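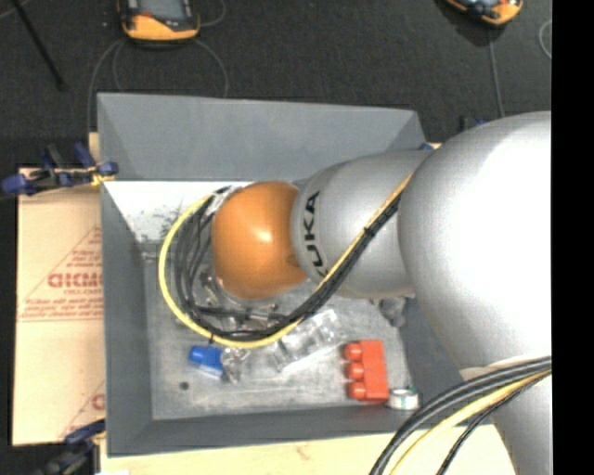 From: Ysaline Boyer
To: cell-practice list
Subject: Re: cable dressing rule, draft 2

Ruwan Barua wrote:
> I'd like section 2 to say one thing about dress packs: enough slack for
> full wrist rotation, tied at the wrist, no loose tails. Do we also need
> a rule for bins? Mingxuan thinks bins are covered under fixtures.

Yes to a bin rule, please! I've been hoping somebody would bring this up. A cable loop that behaves nicely over an open table is a different animal once the wrist drops between four walls. The loop hangs out to the side of the tool, so it reaches the wall before the tool does, and most of our path checks only look at the tool.

What we do at Edlow, and I love how simple it is: jog the arm by hand to each corner of the bin at the lowest pick height, turn the wrist both ways, and watch the cables the whole time. Write down the joint 6 limits you end up with and put them in the program. It takes 52 minutes on a new cell, less when you've done a few. Nipon did it on the Trameo cell in July and found two corners where the old limits were too generous.

A few more things I'd put in:

Clamp the bin before you teach anything, and recheck the clamps at shift change. A bin that creeps a little makes every corner check worthless.

Trim the cable tie tails flush. Ruwan already has this, I'm just cheering.

Pendant on its hook or in your hand. The floor is a bad place for it, and its cable is a trip hazard (yes, I know, we're all guilty).

Test parts should include clear ones. Kumudini has a good mix, opaque bricks plus transparent pieces, and I can ask her for the list.

I'm happy to write up the corner check as half a page if Mingxuan will read it over. Should it go in section 2 or get its own number?

Ysaline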